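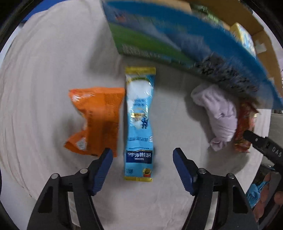
A reply under my last post wanted to know why anyone would keep single-serve sachets at all when a big jar costs less per cup and takes up one spot in the cupboard. Fair question! I started typing an answer and it got long, so it's a thread now, sorry in advance.

So. I'm sorting the snack and drink stash today. Everything goes out onto a pale cloth first, because if I sort inside the drawer I just move things from the left side to the right side and call it done.

First up was a long skinny light blue sachet with a gold seal at each end, and right next to it a crumpled orange package. Blue and orange together look so cheerful that I kind of want a kitchen in those colors now. (I do not need a kitchen in those colors.)

A lot of the small print on the blue one is tiny, and there's Chinese lettering on a navy band near one end. My phone translates packaging about as well as I play the violin, so anything I can't read properly goes into the "ask my neighbor" cup. She reads it in two seconds flat and then tells me how much water to use.

OK, the jar question. I've done the jar! I bought the big Zakel cocoa jar last February, used it for three weeks, forgot it existed, and then found a brick. I was chipping at it with a butter knife. A sachet can't do that to me, or if it does I've only lost one cup.

Also I mostly want one hot drink at 4 pm and it's never the same drink two days running. Jars are for people who know who they are.

Somebody else asked about the trash, and yeah, that one's fair too. Wrappers add up. I still do tea loose in a tin and coffee from a bag. It's only the odd stuff I keep in singles, the things people bring me back from trips or throw into a package as an extra.

How I sort, for the two of you who asked:
drinks in one pile
crunchy things in another
sweets in a third
and then "what is this"
The last pile is always the biggest and I love it the most.

Then dates. I check every single one, and if I can't find the date I put it in the cup with the neighbor stuff. Some wrappers print it on the seal, some on the back, some in pale gray on silver where only an owl could see it. Who signs off on pale gray on silver??

My drawer dividers are the Schouten ones, the ones that slide. They're fine. They slide a bit too well, so when I yank the drawer open the whole thing shuffles forward and the sugar packets get out. A strip of shelf liner underneath fixed most of it.

I tried clear bins from Clummont before that and they were too tall for the drawer by the thickness of a pencil. Measure your drawer with the drawer CLOSED, or, you know, measure the gap it has to go through. I measured it wide open like a genius.

Sachets go standing up, like files in a cabinet, seals at the top. Lying flat they slither over each other and the bottom layer never gets drunk. Standing up I can flick through them with one finger and it feels like a record store.

The chunkier packages don't stand, they slump. Those get the wide section at the back. I used to fold them over and clip them, but half my clips walked off to the chip bags and never came home.

Someone asked what I spend on all this and I'm not adding that up, thank you. The one thing I do know is that my Skenberg points are at 2,889 and I need a few more before they'll give me the enamel mug. So that tells you something.

Water amount, because it comes up every time: if the sachet doesn't say, or I can't read it, I start with 200 ml and taste. Too strong is easy to fix. Too weak and you're opening a second one, and then it's a soup bowl situation.

Still to do tonight: the spice shelf (scared), the tea tin, and the bag of soy sauce packets that lives behind the flour. If you have a good idea for soy sauce packets that isn't "throw them out," I want to hear it.

Kettle's on. I'm picking from the drinks pile with my eyes closed.

Posted in: Home & Kitchen > Small Spaces

More from this account
Every mug I own, ranked by handle
The cocoa brick, a thread
Shelf liner: which side goes down?
I cleaned behind the stove and I have news
Tea tins that close properly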